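4/5/18 – Ostari

**Jarkuvum nimmt Werkhalle mit Galerie in Betrieb**

Der Werkstattbetreiber Jarkuvum hat in Ostari eine offene Arbeitshalle bezogen. Die Fläche ersetzt die bisherigen Räume am Standort Nultivstead, deren Mietvertrag im April ausläuft. Nach Angaben des Betreibers stehen 1.000 Quadratmeter auf zwei Ebenen zur Verfügung. Der Umbau dauerte acht Monate und wurde vom Planungsbüro Szabo betreut. Eingegriffen wurde vor allem in Elektroinstallation, Beleuchtung und Bodenaufbau, die Tragstruktur blieb unverändert.

Das Erdgeschoss ist ohne feste Trennwände organisiert. Neben Tischplätzen gibt es niedrige Sitzplätze für Arbeiten an kleinen Gegenständen, die kein Werkstattmobiliar in voller Höhe erfordern. 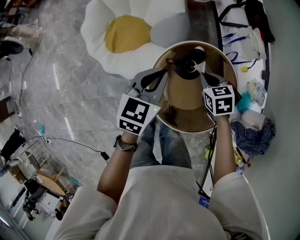
Die Möblierung stammt zum größten Teil aus dem Altbestand und wurde vor dem Umzug gesichtet. Beschädigte Stücke wurden ausgesondert, der Rest nach Höhe und Belastbarkeit sortiert. An den niedrigen Plätzen dienen auch Hocker als Ablage; die runde Sitzfläche aus hellem Holz mit blassem, weißlichem Rand bietet einem kleinen Gegenstand ausreichend Platz und ist im Sitzen von vorn mit beiden Händen erreichbar. Bodenkissen ergänzen die Ausstattung, darunter eines in Form einer Margerite mit weißen Blütenblättern und senfgelber Mitte. Textile Gegenstände dürfen laut Nutzungsordnung nicht in Bereichen liegen, in denen geschliffen, gelötet oder lackiert wird. Für diese Tätigkeiten sind gesonderte Räume mit eigener Absaugung vorgesehen, die erst nach der technischen Abnahme freigegeben werden.

Die Grundbeleuchtung der Halle wurde in getrennt schaltbare Gruppen aufgeteilt. Neun Stromkreise versorgen die Tischbereiche, weitere sind den Verkehrswegen und der Galerie zugeordnet. Die Deckenflächen sind hell gehalten, was nach Darstellung des Planungsbüros den Bedarf an zusätzlichen Arbeitsleuchten senkt. Messwerte zur Beleuchtungsstärke lagen bei Redaktionsschluss nicht vor. Ein Messprotokoll soll nach Abschluss der Restarbeiten erstellt und in der Halle ausgehängt werden.

Die gerippte Deckenverkleidung liegt zwischen weißen Trägern und wurde nur gereinigt. Die Galerie an der Rückseite ist durch ein schwarzes Metallgeländer gesichert. Auf dieser Ebene sollen Besprechungsplätze und ein Materialarchiv entstehen, die Bodenfläche darunter wird bereits mit Tischen und Stühlen genutzt.

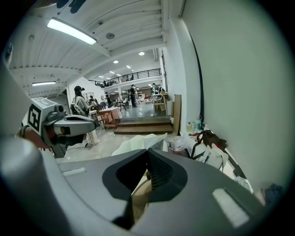 ## Nutzung und Zugang

Angeboten werden Tagesplätze und feste Plätze mit Schließfach. Im Regelbetrieb sind bis zu 29 Arbeitsplätze gleichzeitig belegbar. Die Zuteilung erfolgt über eine Liste am Eingang, eine Reservierung per Internet ist vorgesehen, aber noch nicht eingerichtet. Bestehende Verträge aus Nultivstead gelten am neuen Standort unverändert weiter. Inhaber fester Plätze müssen ihre Schlüssel dort abgeben und erhalten in Ostari neue.

Rucksäcke und Taschen können mit in die Halle genommen werden, sofern die Wege zwischen den Tischgruppen frei bleiben. Verlängerungskabel sind ausschließlich aus dem Bestand des Betreibers zu verwenden. Eigene Geräte mit Netzanschluss bedürfen einer Sichtprüfung vor der ersten Inbetriebnahme.

## Offene Arbeiten

Ausstehend sind die Abnahme der Absauganlage, die Beschilderung der Rettungswege auf der Galerie und der Einbau einer zweiten Anlieferungstür. Bis dahin läuft die Anlieferung über den Haupteingang. Sperriges Material ist vorab anzumelden.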